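# "The mosquitoes have not read the org chart"

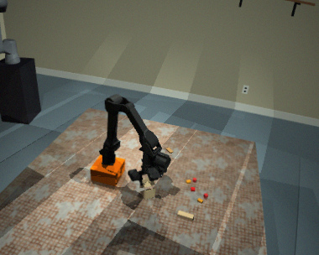
*A robot arm over a patterned rug, with a small wooden block under its gripper. Computer rendering.*

The retired epidemiologist has one condition for this interview, which is that we leave her name out of it. She spent most of her career in regional health offices and still gets invited to the meetings, and she would like to keep being invited, if only for the sandwiches. Everything else, she says, is fair game.

We meet in the cafeteria of the Vallell district health office on a wet morning. She has brought a folder of papers on the dengue program and an umbrella with one broken rib. The folder is thicker than it needs to be, and she pats it from time to time, the way other people pat a dog.

The subject is Upadhyay, the river basin to the north, where three districts share a border, a water system and, every June, an outbreak. Each district runs its own control program. Each has its own forms. For years the plan has been to merge them into one.

"They have been about to merge since before I had gray hair," she says. "I've gone gray. They've had a logo designed."

She has seen the logo. It's a drop of water with three arms coming out of it. "It looks like something you'd want to put in a jar and send to the lab."

The trouble, as she tells it, began with money that came in for the right reasons and was then divided up for the wrong ones. The first joint grant was meant to pay for 30 field inspectors, the people who walk from yard to yard tipping out buckets and checking the tanks on the roofs. The districts split the posts evenly, ten each, although one of them has most of the people and another is largely rice.

"You had ten inspectors in the rice," she says. "Very healthy men. They got a lot of walking in."

Could the posts have been moved? She opens the folder and takes out a letter, four pages long, explaining why they could not. The inspectors were insured by district. An inspector who crossed the line to look at a bucket on the other side was, for the purposes of the policy, on vacation.

"I asked what happened if he fell off a ladder over there. They said he would have to fall back."

I suggest this can't be what the policy said. She turns to the third page and reads me the paragraph. It is a little worse than what she told me.

Then there was the reporting. Clinics in the basin send their case counts up every week, on paper in two districts and through a computer system called Bramus in the third. She was on the panel that reviewed Bramus when it came in, and she is still not sure she has forgiven it.

"Bramus is a perfectly good system for a hospital," she says. "It wants a patient number, a ward and a bed. We had nurses in villages with a porch. So they typed in the porch. Then somebody higher up saw a facility with one bed and a hundred patients in it and sent a team to look into the overcrowding."

The team, she adds, was very courteous and stayed for lunch.

Her favorite year, if that's the word, is the one in which the weekly counts showed 201 cases in the basin and the hospital pharmacies in the same stretch had gone through enough IV fluid for a good many more. She took both sets of figures to the joint steering group. There was a long discussion about which one should go in the annual report. The pharmacies were thanked for their interest.

"They went with 201. It was already in the chart."

What would she have done?

"Put in both, and a sentence saying we didn't know. I've written that sentence for every report I ever worked on. It's a nice short sentence. It gets taken out by the second draft, every time, and they put in one about strengthening."

She says "strengthening" as if holding it by the tail.

It would be easy to take all this for the bitterness of someone who lost the argument, and I put that to her, a bit more politely. She thinks it over while she works on her coffee.

"I did lose it. I lost it several times. But I don't think they're villains. The man who wrote the insurance letter came in on a Sunday to write it. He was trying to protect his people. Everybody in that building is protecting somebody. It's just very hard to find the one who's protecting the person with the fever."

What has changed, she admits, is more than she expected. Two years ago the three districts agreed on a single case definition, so that a suspected case in one place is now a suspected case in the others. It took 16 meetings. She went to all but one and believes the real progress was made at the one she missed. There is also a shared stock of test kits, held at a warehouse in Vallell, and a rule that any clinic in the basin can draw on it with a phone call and no signature.

The no-signature rule was hers. She is proud of it and pretends to be only slightly proud.

"They said people would steal the kits. I said, what for? What is the black market in dengue tests? If a man is that curious about his own blood, give him one."

The kits come from a firm called Plutance, in cartons of 500, and for the first season the cartons could not be opened at the warehouse because the inventory rules counted cartons and not kits. A clinic that phoned for a dozen was sent the whole box. She visited a health post with one nurse, a kerosene refrigerator and a carton that came up to the nurse's hip. The nurse had put a cloth on it and was using it as a table.

"I said, you could return the rest. She said, with what form? I had no answer for her. I had a seat on the steering group, and I had no answer."

The rule was changed that winter. Cartons may now be opened by the warehouse manager, in the presence of a second person, who doesn't have to sign anything but does have to watch.

The next argument is over who will run the merged program if it comes to pass. The draft agreement, dated 13 February 2020, gives the basin a single director, appointed by the three districts in rotation, each for a term of one year. She thinks a year is just long enough to find out where the keys are.

"The first six months you're reading in. Then it's June and you're bailing water. Then you write the report and hand it to the next fellow, and he starts by asking you why we use two kinds of forms."

She wants a term of five years and a budget that doesn't have to be begged for every spring. She wants the inspectors paid from one account, so that they can cross the road. She would also like the regional office to stop sending consultants during the rains, when the only decent vehicle is needed for the spraying crew. Last time, she says, the consultants had it for nine days and produced a diagram.

Is the diagram in the folder?

It is. We look at it together. There are a great many arrows, and all of them go both ways. She finds the box for the village nurse on the second try, near the bottom, under the legend.

"I asked them to make it bigger," she says. "They made the whole thing bigger."

Would she take the director's job, if it were offered? She laughs at that, then stops, and it's plain that she has given it some thought. She is too old, she says, and too well known to the accounts department. Also she has promised her sister a trip to the coast. She lists a few more reasons, each a little weaker than the last, and then says that she would want the five years in writing.

By now the cafeteria is filling up. At the next table two people in lanyards are discussing parking. She listens for a moment with real interest, having once sat on the parking working group as well, and then goes back to the folder to look for a rainfall table she wants me to have. The basin floods a little earlier than it used to. The spraying calendar was fixed when it flooded later, and moving it would take the agreement of all three districts.

"I've put it on the agenda," she says. "It's item eleven. We usually get to seven."

She gives me the table, asks for it back, remembers that it's the only copy, and goes off to find out whether the machine on the second floor has toner.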